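# Skenmont open day, October: the drinks room

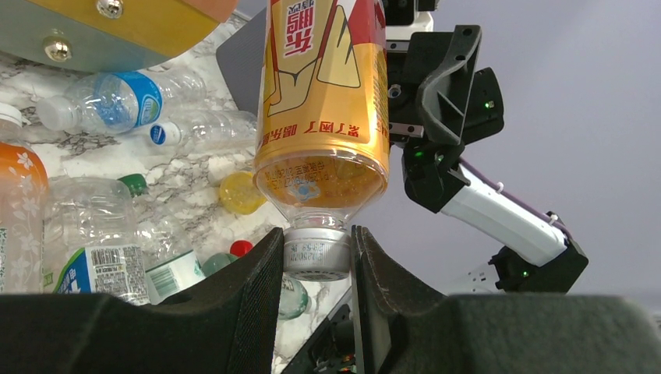 *Yellow-and-red label, silver cap, marble-patterned counter behind.*

I went to the Skenmont open day mostly for the drinks room, which the flyer called "a new look at the everyday bottle." I've been on enough of these tours to be wary of a flyer. Parking was easy, the coffee was weak, and the first half hour was a slide show about Granditz, the firm that pays for the building.

Our guide was Daryna Semeniuk. She talked fast and clearly knew her stuff, but she had a script and did not like leaving it. Skenmont says it handled 2,012 bottles over the summer. I asked what "handled" meant and was told it covers sorting, opening and checking labels. Does a bottle that gets all three count once or three times? She said she would find out. I'm still waiting.

The bottles themselves were ordinary, which I liked. The one I looked at longest had a golden-yellow label with red Chinese characters and an amber drink inside. The ribbed silver cap had black printing on the side, "23-5-9" among it. I took that for a date, though I wouldn't swear to it, and I can't read the label. There was clear bottled water lying on the counter too, and loose caps, one yellow and one small and red. For a place so proud of its sorting I expected a dish for the caps.

Burgi Frei, who was on the tour with me, liked the countertop a lot more than I did. White with gray veins, very pretty in a kitchen. I'd want to see it after a year of sticky drinks.

Last stop was the Gosling room, 221 on the map, where they pitched a storage rack by Wevmont that holds 300 bottles. Ours had none in it.

Would I go again? Maybe, if they publish the summer numbers with a proper explanation. Entry was free. The gift shop wanted too much for a mug.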